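Aurora Azevedo
OK robot people, I have a fault story and it's a good one. We spent most of March chasing it and I finally get to talk about it! Thread.

Aurora Azevedo
Setup first. One arm, two black fingers, a white table, kitchen stuff. The arm picks things up by the rim and moves them to a drying rack. We run it on the Daltik controller with our own grasp code on top (we call that part Losulum, don't ask, it was a long night).

Aurora Azevedo
For weeks it was lovely. Cups, bowls, tubs, lids. I'd go get coffee and come back to a full rack. Then one afternoon I heard a crack from the next room, the kind of sound that makes you put your mug down very carefully.

Aurora Azevedo
The fingers had closed on a plastic bowl and kept closing. Rim snapped clean through. A piece of it flew past the bench and landed by the door. The arm carried what was left to the rack and reported a good pick. A GOOD PICK.

Aurora Azevedo
Safety bit, up front: no one was inside the fence, and I had glasses on when I went in. But our force limit is there so this can't happen, and it happened. So we hit the stop, locked the arm out and put a sign on it. Everything after this was done at crawl speed with a hand on the button.

Aurora Azevedo
First guess: bad force sensor. Everybody's first guess is the sensor. We hung weights off it, read it cold, read it after an hour of running, swapped the cable, swapped the sensor. Readings were fine every time. Poor sensor, it had done nothing wrong.

Aurora Azevedo
Second guess: a bad number in the config. I went through it line by line with a highlighter like I was back in school. Limit was right. Units were right. I was a little disappointed, I'd have loved for it to be the units.

Aurora Azevedo
So we did the boring thing and logged 400 slow grasps on whatever we had in the cupboard. The limit failed to trip on 2 of them. Two! You can see why we went weeks without noticing. One was a soft tub that just folded and sprang back. The other one got a dent.

Aurora Azevedo
And those two had something in common, which made me run down the hall. Both times, the grasp code had changed its mind about where the rim was while the fingers were already moving.

Aurora Azevedo
So here's the bug. When Losulum picks a new grasp point, it sends a fresh "close" command. The gripper driver treats a fresh close as a brand new grasp, and the first thing it does on a new grasp is zero the force reading. Usually harmless! The fingers are in open air!

Aurora Azevedo
But if the fingers are already squeezing, it zeroes the reading WHILE SQUEEZING. Now it thinks a hard squeeze is nothing at all, and it goes looking for a whole extra limit's worth of force on top. Crack.

Aurora Azevedo
I yelled. Lehtinen came in to see if I was hurt. I was pointing at a plot and couldn't form words.

Aurora Azevedo
The log from the broken bowl shows it happening more than once in the same grasp, with the last reset 113 milliseconds before the rim went. You can lay the force curve and the command list side by side and every drop to zero lines up with a new close. Prettiest ugly plot I've ever made.

Aurora Azevedo
Next question, why would it change its mind so late? Shiny plastic. A bright streak of light on a smooth wall looks an awful lot like an edge, and our rim finder falls for it. The glare moves as the wrist moves, so the "rim" moves too. And then you add a floor full of little holes, every one with an edge of its own... 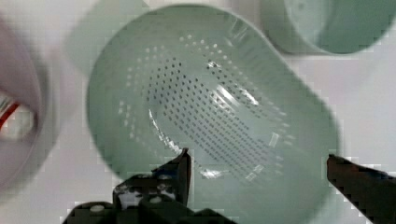
Aurora Azevedo
My favorite troublemaker, the green colander. Look at that white streak running over the holes! The rim itself is wide and dull and easy to grab, and the finder still wants to go chase the shiny part. I have grown very fond of this colander.

Aurora Azevedo
Once we knew, we could make it fail on purpose, and I can't tell you how good that feels after weeks of "well, it's fine today." Fake a new grasp point halfway through a squeeze, watch the reading drop to zero. Every time. We did that part on a block of foam.

Aurora Azevedo
The fix has a few pieces. The driver now refuses to zero unless the fingers are fully open. Losulum can't send a new grasp point once there's contact; it has to let go, back off and start over. It's slower on shiny things and I do not care one bit.

Aurora Azevedo
We also put a hard cap on motor current in the Daltik settings, below all of our code, so that if we mess up the clever part again there's a dumb part underneath that says no. That should have been there on day one. My miss, and it's on the checklist now.

Aurora Azevedo
And a drop check at the end. If the force curve falls off a cliff in the middle of a grasp, the arm stops where it is and calls for a person. No more cheerful "good pick" with half a bowl in hand.

Aurora Azevedo
Since the fix: 249 grasps at slow speed, with the faked commands mixed in, and the limit tripped each time it was supposed to. We go back to normal speed in steps. Gate stays shut, glasses stay on.

Aurora Azevedo
Someone's going to ask about the glare. A softer light is coming, and Unov is rewriting the rim finder so it wants the same edge from two views before it believes it. That's a quality fix, though. I don't want safety leaning on good lighting.

Aurora Azevedo
If you run a gripper with any kind of auto-zero, please go check when it fires. Send a second close during a squeeze, on something soft, at low speed, and watch the raw reading. Takes ten minutes. Tell me what you find, I want to hear all of it!

Aurora Azevedo
Replies are open, and yes, I'll post the plot once I've fixed the axis labels. One of them currently says "uh oh".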